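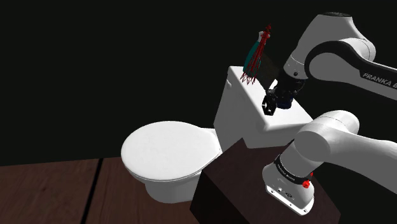
The Franka arm over the cistern in our simulator, with the tower and the bottle at the far end of the lid

Simulated arm cannot pick the thin tower from the toilet tank – is it our gripper, our scene or our training?

Posted by ernura_learner in Student Projects, March 25, 2022

Hello to all. I am in a college course for robotics and we are a team of students with one project for the term. My English is my third language so please ask me if some part is not clear.

The task we got is called "tidy the bathroom". In the simulator there is a toilet, and on the lid of the tank there are small objects. The arm must pick the object that the program names and move it to another place. Our team received the tower and the bottle. Other teams have a sink or a shelf and I think they are a little luckier than us.

We collected 59 demonstrations by hand with the keyboard. After this we trained a policy and tested it with 11 starting positions. The bottle is going quite well. The red tower is very bad. It is made from thin bars, open like a net, and it leans. The gripper comes down, closes, and in most of the tests it goes up again with nothing. Sometimes the tower jumps away very fast like somebody kicked it, and one time it went through the tank lid and we never found it.

What I have tried already:

I made the friction of the fingers higher. A small difference, maybe.
I made the closing speed lower. Then the policy became confused and it waited above the tank until the episode was finished. Our episodes have a limit of 500 steps.
I moved the table with the robot closer to the tank. This helped for the bottle only.

The two objects are spawned very near to each other, and from our camera the red bars pass over the teal colour of the bottle, so even for me it is difficult to say where one stops and the other starts. Also the background is nearly black, we did not put any walls. My teammate believes this is the problem and wants to make a full bathroom with tiles. I believe it is physics. We have a presentation in the Berdale campus room at the end of March and we can't do both things.

Which should we do first? And is it permitted in this kind of project to change the collision shape of an object, or is this considered as cheating? The course notes say nothing about it.

Thank you for reading such a long post.

bakos_bench
Accepted by the poster

I help out with a school robotics club and we have had nearly the same trouble, with a model crane in place of your tower. I am fairly sure your problem is physics first and vision second. You can find this out in one evening without any training.

Turn the policy off. Write a small script that reads the true position of the tower from the simulator and sends the gripper there, straight down, and closes. If the script also comes up with nothing, then no camera and no amount of tiles will repair it. If the script picks the tower every time, your teammate is closer to the truth and you can buy them a coffee.

My guess is that the script will fail too. Many simulators do not use the shape you see. They make a simpler shape around it for the contacts. For an open lattice there are two common bad results. Either the program wraps the whole tower in one solid lump, so the fingers touch air and stop too early, or it keeps every thin bar as its own small triangle surface, and the fingers sink between them and get pushed out very hard. The second one is your "kick". It is probably also the reason the tower went through the lid.

Look for the option to draw the collision shapes. It has a different name in each program but nearly all of them have it. Then replace the tower's collision shape with a few plain boxes, one wide at the bottom and narrower ones to the top. The picture on the screen stays the same lattice. Do this for the tank lid also, if it is a mesh with a rounded edge – one flat box is enough there.

Is it cheating? In my opinion no, so long as you write it in your report. Everybody who builds scenes does it. What I would call cheating is to make the tower wider than it looks until the gripper can't miss, or to glue it to the fingers when they are near. Ask your instructor in one short email and keep the reply.

Three smaller things:

– Check the mass. Imported models often arrive with a default mass of 1000 grams or even 1000 kilograms, depending on how the file was scaled. A light tower with a heavy setting, or the other way around, gives strange behaviour that looks like bad friction.
– Check the time step. Thin parts need smaller steps. Try half of what you have now and see if the kick goes away.
– Check the lean. If you want the tower upright at the start and it leans already, it may be resting against the bottle. Spawn it a bit above the lid, let it settle for a short time with the arm away, and only then start the episode.

When you closed slower and the policy froze, this is normal. Your demonstrations were recorded with the fast closing, so the policy had never seen half-closed fingers for so many steps. If you change the speed you must record again, at least some part of them.

enamum22

change your camera. you only have one view from the side and the arm takes up a big part of it. put a second one on the wrist. we did that in our project and it got much better

also 59 demos is not a lot

ernura_learner
Reply from the poster

Thank you both. I did the script test from bakos_bench. It failed with the tower in 11 tries from 11, so it is not the camera (my teammate accepted this, not very happily).

I turned on the drawing of collision shapes and it was the first case and not the second, one big lump. But the lump was also rotated compared with the visible tower, I do not know why. I think this happened when we exported the model, because the "up" direction is different in the drawing program. So I deleted it and put four boxes as you said. The mass was set wrong too.

Now the script can lift the tower in most tries. It still slips if the fingers take it too near to the tip, where it is narrow. We will tell the script to go lower, but then the bottle is in the way, so probably we will spawn them with more distance and mention this in the report. The instructor answered that boxes are fine if we show a picture with the collision shapes next to the normal one.

For enamum22: a wrist camera is a good idea and I will propose it, but we would need to record all demonstrations again with it. Do you know if it is possible to replay the old ones and only save new images? We have saved the joint positions and the object positions for each step.

bakos_bench

Good work, the rotated lump would have cost you another week.

Yes, you can replay them. Set the joints and the objects to the saved values at every step and take the image, and do not run the physics in between. If you let the physics run, the result will drift from the original because your tower has a new shape now. For the bottle this is enough. For the tower I would throw away the old demonstrations and record new ones, because in the old ones the fingers were closing on the wrong place.

And leave the walls for after the presentation.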